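Search the knowledge base
Print this page | Email this page
Reading time: 2 minutes

Ticket 527: Hirance booking calendar sends every reminder twice
Opened by Archana Singhal

Hello again! Our reminders are going out double. Every member who books a table in the shared workroom gets one email at teatime and then the very same one six minutes later, same subject line, same little smiley (my idea, sorry). I've had 70 grumpy replies and I'd quite like my inbox back.

What I've tried so far

1. Logged out and in again. No change.

2. Turned reminders off completely and booked a table for myself. I still got one! Just the one, mind you, so something else must be sending it.

3. Asked Savvas Balaskas, who set up the old Solance calendar for us back in January. He swears he switched it off, and he did switch off the public page, but the mail part has its own tick box on the second tab and that was still on.

4. Unticked it, saved, and booked the beech-coloured table with the rounded corners, the one on the grey carpet. One reminder only, hooray.

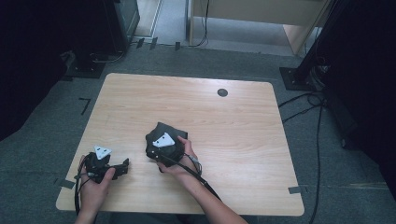
5. Checked the waiting list. Not so good: 1,111 old messages are still sitting in the Solance queue and I daren't press "clear" in case it means "send" (it did once, at my last job, and I still get teased for it).

Update, 3 June 2023

Pallavi Nigam on the help desk rang me back and we cleared the queue together. "Clear" does mean clear. I've booked three more tables under different names and had one reminder for each. Could you leave the ticket open until Gaurav Mathur has tried it from his phone? He's got the older app and it sulks.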